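5.3 Premature release during stacking

Most of the failed runs in the Mimby log were ordinary misses, where the fingers closed on air or the block was nudged out of reach. This section deals with a different fault, which we call premature release. The controller reports that a block has been placed and opens the fingers while the block is still above its support. The block then drops the remaining distance. On the bare board this often does no harm, and for this reason the fault went unnoticed through the November trials. On a stack it can push the upper block out of line or knock it off.

The task uses foam blocks on a whiteboard laid flat on the table. Short marker strokes on the board serve as position references for the operator. They are not used by the controller, which works only from the wrist camera and the finger current. When a finger is close to the side of a block, the block fills much of the lower part of the wrist view, and little of the board near its base can be seen.
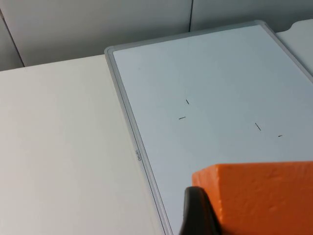 5.3.1 Cause

The Keltano controller decides that contact has been made when the finger current rises above a fixed threshold of 2000 counts. The threshold was chosen with hard plastic blocks and was not changed when we moved to foam. Foam gives way under the fingers and then pushes back, and the current keeps changing for a short time after the grasp. If the arm starts down during that time, the current can cross the threshold with no contact below. In the run we studied most closely, the reading reached 2164 counts during the descent and the fingers opened at once.

We first suspected the depth estimate from Lilutard. Replaying the log with the depth input held constant gave the same early release, so the estimate was ruled out as the trigger. It does make the outcome worse, as the arm makes no second check of height before it lets go.

The success detector hid the problem further. It compares the final positions of the blocks from the fixed view and accepts any stack whose upper block lies within a set offset of the lower one. A block that was dropped and a block that was set down can pass the same test. The fixed view in Figure 6 shows an orange cube on a darker red one, with a very slight offset between them. A still of this kind does not tell us how the upper cube arrived there, and the detector had nothing more to go on.
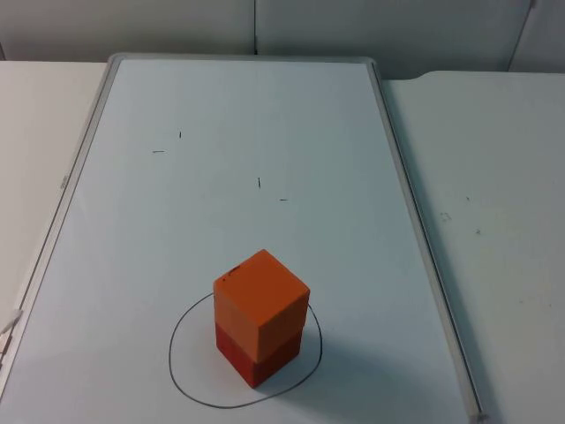 Figure 6. Two stacked cubes inside the hand-drawn ellipse, fixed view.

5.3.2 Changes made

We raised the threshold to 3000 counts and added a wait after the grasp until the current settles. Release now needs 2 conditions to hold together: the current must be over the threshold, and the wrist must have stopped moving down. The Blöndal logger was also set to record the current through the whole descent, where before it kept only the value at release. Runs logged before this change cannot be checked for premature release and are left out of the failure counts in the next section.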